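Asodell (manga)

Last updated: January
Reading time: 3 min

Asodell is an adventure manga about a crew of map thieves sailing a sea where the islands change places every night. It ran for 69 chapters, collected in 15 volumes, and was followed by an anime from the studio Silteck and two short spin-offs. Fans love it for its huge double-page seascapes, its running gags, and a final arc that pays off jokes planted in the very first chapter.

Setting

The title is the name of the sea itself. Every night at the turn of the tide the islands of Asodell drift, swap, or sink out of sight, and any map drawn the day before becomes useless. Only the old charts kept in the harbor city of Clinden stay correct, redrawing themselves as the land moves. Owning one is a crime for anyone outside the Harbor Guild, and stealing one is the dream of every sailor in the series!

Clinden is the one place that never moves. It is built in rings around a bell tower, with the rich on the inner rings and the dock families on the outermost, where the streets flood at high tide. The bell is rung before each shift of the islands, and the artist letters its sound differently depending on how bad the night is going to be (keen readers can guess the end of a chapter from the shape of the letters alone).
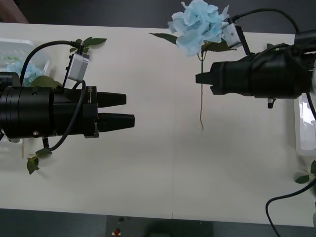 Two black robot arms facing each other across a white tabletop.

Plot

The story opens with a nameless deckhand waking up aboard the Barbosa, a leaky cargo boat with a stolen chart nailed under the galley table. The crew has no idea it is there. The Guild does, and the early chapters are a glorious chase from island to island, with the deckhand slowly working out why the boat never gets lost.

The middle stretch, usually called the Salt Market arc, slows things down and splits the crew in half. One group is stuck on an island that is sinking a little further each night, while the other tries to buy passage back with a chart they know is fake. Readers who followed the monthly release often found this part long. In collected form it reads wonderfully, and the auction chapter is a favorite for rereading.

The last arc returns to Clinden and finally explains what the bell is for. Without giving too much away, the galley table matters a great deal.

Art and style

The line work is loose and busy in crowd scenes and very bare at sea, sometimes with a whole page given to one sail. Food gets more care than almost anything else. The cook's fish stew appears in every volume, and its recipe changes with whatever the crew picked up on the last island. Background signs in the dock district carry small jokes of their own, many of them continued across volumes.
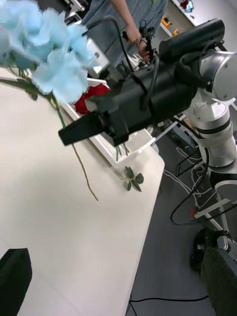
Pale blue artificial flowers and a red artificial rose beside a black gripper.

Anime adaptation

Silteck's version follows the manga closely up to the Salt Market, then trims the auction and moves the reunion earlier. The change divided fans, but the night-tide sequences won over even the grumpiest of them, with islands sliding past each other in near silence before the bell comes in. The opening song is sung as a work chant, and its last verse only makes sense once the final episode is over. What a payoff!

Spin-offs

Both spin-offs are comedies. The first follows the cook on shore leave in Clinden and is mostly about soup. The second is told from the point of view of the ship's goat, who barely appears in the main story and turns out to have seen everything. Neither is needed to follow the plot, though the goat's version of the mutiny fills in a missing afternoon from the Salt Market arc.

Filed under: Adventure manga | Sea stories | Completed series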